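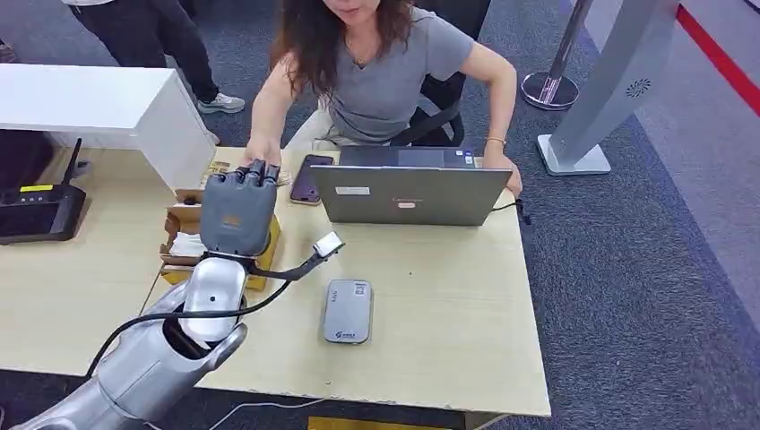 Vornbridge Records and Office Move
Progress report to the Borier Fund, for the period ending in March

Summary

The move into the Tsao Street office is mostly finished and the paper sorting is a little over halfway. Spending is within the grant. Two items are behind: the shelving and the permanent internet line. Both are covered below.

Work done this period

The old office was cleared in the first week. Everything that was worth keeping came over in 30 boxes, and the broken filing cabinets went to scrap. We had planned on one van trip and needed two — the second was for chairs and the plan chest, which would not fit through the side door until its legs came off.

Sorting started the following Monday. Papers come out of a box, get checked against the old ledger, and go into one of three groups: keep on paper, scan and keep, scan and recycle. Each sheet or stapled set counts as one record. The running total at the end of March was 1,016 records entered. The target for the whole project has not changed.

The index cards from the old drawers have been slower than the papers. Many of them carry only a surname and a shelf code, and the shelf codes changed at least twice over the years. We now set aside any card that can't be matched within a few minutes and go back to those on Friday afternoons. There are 300 cards in that group at present. We expect to match most of them once the second ledger has been entered.

Entry is done on a laptop in the Flolitz cataloging program. The program does what we need. The one complaint is that it drops the location field when a record is duplicated, so locations have to be typed in again each time. We have reported this to Flolitz and are waiting for a fix.

The room

The main room was repainted before the furniture came in. The carpet stayed. It is in fair condition and replacing it was never in the budget. Plastic sheeting was bought for the painting, and we kept it afterward for use during the shelving work. 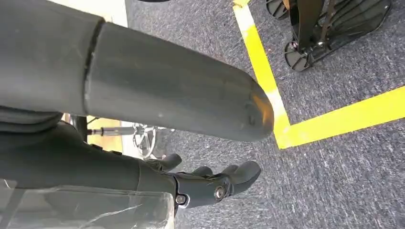 Clear plastic sheet at floor level, Tsao Street office.

The desks are in and usable. Lighting is good on the street side and poor at the back, so the sorting has been done toward the windows for now. Two more lamps would help and can be paid for out of the furniture line.

Cables are still a nuisance. There are outlets on only one wall, and the extension cords have to be moved whenever a desk is moved. An electrician has quoted for two additional outlets. The quote is attached to the budget sheet for your approval.

Items behind schedule

Shelving. The first delivery was the wrong depth and was sent back. The replacement order is confirmed for next month. Until then, sorted papers are going back into boxes with a colored label on the end, which works but means they will be handled a second time.

Internet. The permanent line has not been installed. The provider has missed two appointments. We have been using a portable connection in the meantime, and it is good enough for cataloging but slow for uploading scans. Scans are saved locally and uploaded overnight.

Budget

Moving costs came in under the estimate, even with the second trip. Paint and supplies were slightly over. We are asking to carry the difference forward to the electrical work. No other changes are requested.

Next period

Finish the remaining 13 boxes. Put up the shelving and transfer the sorted papers. Enter the second ledger and go through the unmatched cards again. Get the internet line installed, or change providers if a third appointment is missed.

The next report will include a full list of the records marked for recycling. Nothing will leave the building until you have had a chance to look it over.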